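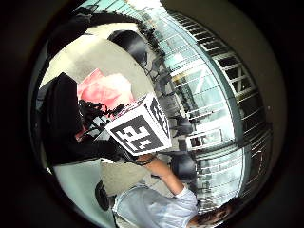 Regional film fund: changes to the spring round

The Plastero fund has published its rules for the spring round of feature film support. Applications open in May and close at noon on the last working day of that month. The main points for members are set out in this item; the full rules and the forms are on the fund's website.

Eligible projects

The round covers fiction features with a planned running time of more than 48 minutes. Documentaries have their own round in the fall. Projects in any language may apply. If the script is not in English, the application must include the full script in the original language plus an English treatment of up to 2,000 words. Last year the fund asked for a full English translation, and several members told us that the cost kept them from applying.

A film that has already started principal photography is not eligible. Camera tests, location scouting and screen tests do not count as principal photography. Second unit work does, including background plates shot before the main cast is under contract.

Co-productions

A co-production may now apply through either partner, provided that the applicant holds at least a third of the rights. The partners must file a signed deal memo. A letter of intent will be accepted at the first stage but has to be replaced by the memo before the interview. Gumell Pictures and Hsiao Film, which are preparing the wrestling drama Jaden together, applied under the old rule and had to form a joint company first. That step is no longer required.

Budget format

Budgets must be filed on the fund's own spreadsheet. Two changes have been made to the form. Music rights now have a separate line, split between songs recorded for the film and licensed recordings. Subtitling and dubbing have moved from distribution to post-production, which means they count toward the total that the fund can support. Members who reuse a budget from an earlier round should check the formulas in the summary tab after moving these lines – the old totals do not carry over correctly.

Contingency stays capped at a tenth of the direct costs. Deferred fees may be shown but are not treated as cash financing.

Selection

Readers score the script and the production plan separately. A project that falls below the pass mark on either part does not go forward, even if its combined score is high. Applicants who are turned down will receive the readers' notes in writing. They may apply again with the same project once, and the new application must list the changes made to the script, cast or financing.

Payment

Support is paid in installments: on signing, at the start of principal photography, on approval of the rough cut and on delivery. The delivery payment is released when the fund has received the master, the final cost report and two captioned screening copies. An audit is still required for the larger awards.

Questions on the form should go to the fund's production desk. The desk does not comment on scripts before the deadline.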